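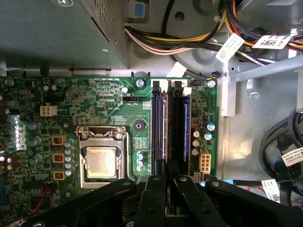 Processor socket and memory slots, no heatsink fitted.

Tirkness desktop strip-down notes
README, revised April 10, 1999
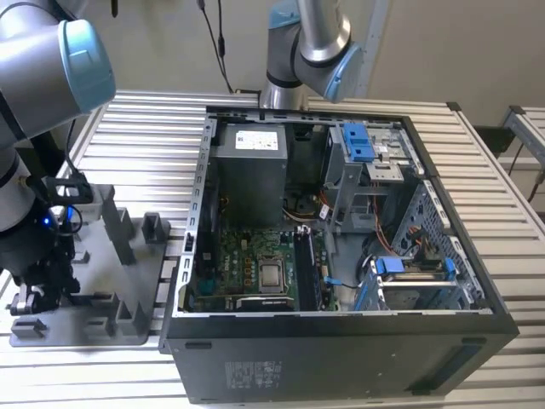 Reading time: 2 min

This folder keeps the notes for opening a used desktop tower and taking out its parts. I wrote them for the repair room at Pritham, where many people use the same bench and each person has an own habit with screws. Please read all of it before you start.

Contents
notes.txt: order of work, one step on each line
parts.txt: part names, as we write them on the bags
screws.txt: which screw belongs to which part

Order of work
Lay the case on its side and take off the side panel. Disconnect the cables before you pull any part. On the board, the place for the fan plug is printed FAN_CPU and the power area 12V_CPU; we use the same words in parts.txt.

Memory comes out after the cooler. Open the white clips at the end of the slot with two fingers and lift the module straight.

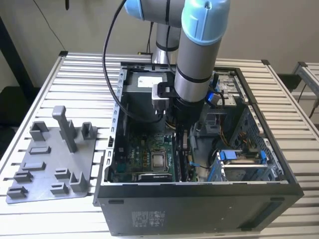

The processor stays in its socket until the old paste is wiped from the top. Use a dry cloth first, then a little alcohol, and wait before you close the lever again. The power supply and the drive cage are the last two parts, and their screws go in separate bags.

Known problems
Lines 6 and 28 of screws.txt give different names for one screw. Sławomir Jabłońska will correct this in May.

Corrections to Edvin Moen, please, with the line number.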